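November, 6:40 am

Up since five. Couldn't sleep, the radiator again, knocking like somebody wants in. Gave up and made coffee and thought I'd get this down before the day eats it.

The move. Two weeks left on the lease and I have packed exactly one shelf. The shelf was already mostly in a box from the last move, so does it count. I say yes.

Called Trumbridge yesterday about the deposit. On hold through the whole of lunch. The woman was nice but she kept reading me the same paragraph, "normal wear and tear as determined at inspection," and when I asked who determines it she read it again. Wrote down the reference number on the back of the gas bill, 3721, and then nearly threw out the gas bill. It's on the fridge now. DO NOT THROW OUT.

Harish came over after work with tape and those big flat boxes from his office. He is so much better at this than I am. He does one drawer at a time, closes it, writes on the box, moves on. I pick up a thing and then I'm sitting on the floor reading a birthday card from nine years ago. He found the letters from Grandma and didn't say anything, just put them in my lap and went to do the kitchen. Read two. Had to stop. Her handwriting gets so small toward the end of every page, like she was trying to save me the price of a second sheet. She asks about the cat in both. Poor old Pepper.

Going to keep all of those obviously. But what about the rest?? The programs from plays. The map of Lisbon with the coffee ring. I told Harish I'd be ruthless and then I put the map in the keep box when he was in the bathroom.

New place is number 1103, which means the elevator, which means me and elevators making peace at last. Bahman says eleven floors is good for the view and bad for groceries. He lived in that building before he got married, says the laundry room is warm in winter and people sit down there and read. I like that. I might be a person who reads in a laundry room.

Money: worked it out on the pad, then worked it out again and got a different anwser. Somewhere in between is the truth. If Trumbridge gives back the whole deposit I'm fine till spring. If they don't I'm fine till January and then it's soup. Need to call the bank. Need to cancel the Rillance thing, whatever it even is, it comes out every month and I signed up for it when I had the flu.

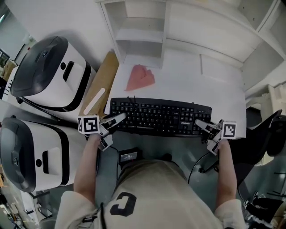
At the keyboard, beige T-shirt.

Ok where was I. Bank, Rillance, change of address. Mom wants the address written out by hand and mailed to her, she doesn't trust it in a text. Fine. I'll buy a stamp. I'll buy a whole sheet, I should write to people more, I got all weepy over Grandma's letters last night and when did I last send anybody one? Aunt Carol maybe. After her hip.

The couch is the big question. It won't go in the elevator, I measured it, then Harish measured it, then we both stood there looking at it like it might offer to get smaller. He thinks the legs come off. I think one leg comes off and the other three are on there till the end of the world. Downstairs neighbor might want it. She always says hello to it when the door's open, "hello couch," so. Ask her today.

Feeling ok about going? Mostly. Last night after Harish left I turned off the big light and just sat there with the street coming in orange through the blinds. Five years. I had the worst winter of my life in this room and also that really good summer with the tomatoes on the fire escape. The walls look so bare with the pictures down. Little pale squares everywhere. Is that wear and tear? Is sun wear and tear? Should of asked the Trumbridge lady.

Dreamed I'd packed the cat. Haven't had a cat in six years.

7:15 now, have to shower, bus is at 7:50 and if I miss it I'm walking. List for today so I stop carrying it around in my head:

bank
neighbor re couch
more tape (Harish took his home)
stamps
find the screwdriver, the good one, with the yellow handle
call Bahman back about his van
eat an actual dinner

Coffee's gone cold. Drinking it anyway. More tonight if I'm not dead on the floor between boxes.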